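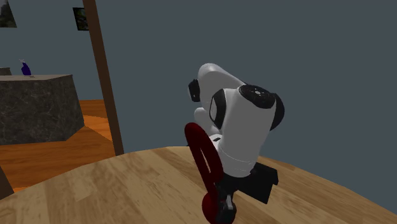
Para que precisas de um dicionário em papel, se tens o telemóvel no bolso? Foi a pergunta que uma leitora deixou no meu texto anterior, e acrescentou que eu gastava dinheiro em peso. Pensei nela durante alguns dias, porque a pergunta é justa e eu não tinha uma resposta pronta em português. Na minha língua tinha três, mas esta página é escrita em português e eu obrigo-me a isso.

Para quem chega agora: vivo em Portugal há alguns anos e aprendi a língua já adulto, primeiro num curso à noite e depois sozinho. Escrevo aqui para treinar. Se encontrarem erros, por favor digam, eu prefiro a vergonha de hoje ao hábito de dez anos.

O dicionário comprei-o na Grilard, uma livraria de usados que fica numa rua a subir, atrás do mercado. Custou mais do que eu queria. Tem a capa solta de um lado e alguém sublinhou a lápis muitas palavras da letra D, só da letra D. Desalento, desassossego, desbotar, desenvencilhar. Depois, na letra E, o lápis pára. Não sei se a pessoa desistiu ou se já sabia o resto.

No telemóvel eu procuro uma palavra, encontro a palavra e fecho. No papel procuro uma palavra e chego a ela tarde, depois de parar noutras cinco. Na semana passada fui ver "esmorecer" e fiquei em "esmiuçar", que é uma palavra muito bonita para uma coisa aborrecida. Usei-a no trabalho no mesmo dia e um colega riu-se, mas disse que estava certa.

Tenho também um caderno. Começou em janeiro e tem agora 259 palavras, todas escritas à mão, com uma frase minha ao lado. A regra é que a frase não pode ser copiada. Às vezes a frase é muito pobre ("O gato está amuado") e outras vezes fico contente comigo. Dessas 259 marquei com uma cruz as que já consegui dizer em voz alta, numa conversa verdadeira, e são 71. Parece pouco. Uma palavra pode ficar meses no caderno à espera de uma ocasião, e eu não posso provocar uma tempestade só para dizer "trovoada".

O que continua a ser mais difícil para mim não são as palavras raras, são as pequenas. Ainda hesito entre "por" e "para". Digo "vou ao médico" com segurança, mas "vou para o médico" também me sai, e vejo na cara das pessoas que alguma coisa ficou torta. E o conjuntivo do futuro! Quando eu for, quando eu fizer, se eu puser. Durante muito tempo evitei-o com frases compridas e cansativas. Um dia, no comboio, ouvi uma criança pequena dizer "quando eu for grande" e fiquei com inveja dela.

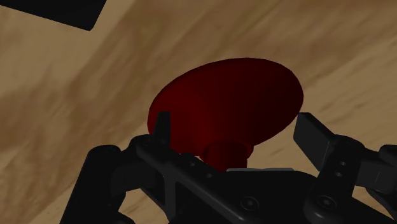
Essa inveja passou, ou quase. Comecei a fazer de propósito uma frase com "quando" todas as manhãs, enquanto o café sobe. Quando tiver tempo, arrumo a varanda. Quando vier o frio, compro botas. A varanda continua como estava, mas o verbo melhorou.

Experimentei ainda a Dromeo, uma aplicação de exercícios que me recomendaram no curso. Fiz 41 dias seguidos e parei num domingo em que estava com febre. Ela mandou-me uma mensagem um pouco ofendida, e eu não voltei. Não digo que seja má. A pronúncia das vogais fechadas aprendi-a em parte ali, a repetir "avó" e "avô" até o vizinho bater na parede. Mas as frases eram de ninguém para ninguém, e eu esquecia-as depois do jantar.

Por isso respondo à leitora: preciso do papel porque sou lento, e o papel aceita isso. O telemóvel uso na fila dos correios, e não tenho nada contra.

Para o próximo texto queria escrever sobre as formas de tratamento, isto é, o "tu", o "você", o "o senhor" e aquele hábito de não dizer nada e deixar o verbo sozinho. No escritório uso sempre esta última solução e vivo com medo. Se tiverem histórias sobre isto, deixem nos comentários, que eu leio todos, devagar e com o dicionário ao lado. Agora vou na letra P, em "pormenor".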